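Search this site
Enter keyword
Go

Sandhu Street Tenants' Repair Fund
Progress report to the Poveck Foundation, second period

Submitted by Iddrisu Mensah, program manager

This report covers the work done since the interim report in March. It follows the headings in the grant agreement. Spending tables are in the attached workbook and are not repeated in the text.

Summary

The grant pays for small plumbing and water repairs in rented homes where the landlord has not acted within the period the city allows. We take the call, visit, send a plumber, and then recover what we can from the landlord. By the close of this period the program had completed 609 repairs since it began. The agreement asked for 58 households on the priority list to be reached in this period, and all of them have been visited. Two of those are still waiting for work to start, both in the Panard building, and the reason is given below.

Repairs

Most calls are still for leaks under kitchen sinks and for toilets that run. Water heaters come next. We had expected more frozen pipe calls than we got, and the money held for those has been moved to heater replacement, as agreed with your office by phone.

The average job is taking longer than it did in the first period. Part of this is parts. The shutoff valves used in the older Uvance apartments are a size our supplier no longer keeps in stock, and each order adds several days. We now keep 20 of them on the shelf in our own storeroom. The plumbers have also started replacing the shutoff valve on every kitchen visit in those buildings, whether or not it was the thing reported, after three tenants called us back within weeks about the valve next to the one we had fixed.

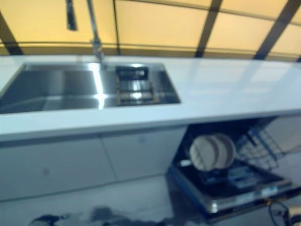

Return visits are down. In the first period we were going back to the same unit far too often, usually for a slow leak at a joint that had looked fine on the day. The plumbers now come back to the job sheet after a week and phone the tenant before it is closed. It costs a few minutes per job. Tenants seem to like the call, and several have used it to report something else.

Panard building

Work in the Panard building is stalled. The main riser has to be shut off before anything can be done on the upper floors, and the valve in the basement does not close fully. The owner's position is that this is the city's responsibility. The city's position is that it is on the owner's side of the meter. We have written to both twice. Our attorney thinks the owner will have to pay in the end, but she would not give us a date.

In the meantime the two households have been given countertop water filters and a contact number that is answered in the evening. We do not consider this a solution. If the valve has not been replaced by the time of the next report, we would like to discuss using part of the contingency line to do it ourselves and recover the cost afterward.

Cost recovery

Recovery from landlords is behind plan. Smaller owners tend to pay when they get the first letter. The larger management companies do not, and most of those claims are now in small claims court, where the wait for a hearing has grown. We have not written off any claim yet. I would ask that the recovery target for the next period be looked at again with the court delay in mind.

Staffing

The intake coordinator left in the spring and the post was empty for six weeks. Calls in that time were answered by the office manager, and some went to voicemail for longer than they should have. The post is filled. The new coordinator speaks Spanish and Twi, and we have had more first-time callers from the streets behind the Uvance apartments than before.

We still have one plumber on contract who was meant to move to a salaried position. He has asked to stay on contract for now. The saving has been left in the personnel line until he decides.

Tenant workshops

Four workshops were held, on reading a water bill and on how to put a repair request in writing. Attendance was uneven. The one held at 6 p.m. was full and the one on a weekday morning had three people. We will hold them in the evening from here on. The handout has been rewritten with shorter sentences and a sample letter on the back — copies are enclosed.

Next period

Finish the outstanding work in the Panard building. Complete the heater replacements already approved. Bring the job sheets onto the same system as intake, so that a plumber can see earlier calls from the same address. A draft budget for this last item will follow separately.

Contact the program office | © Sandhu Street Tenants' Repair Fund | Back to top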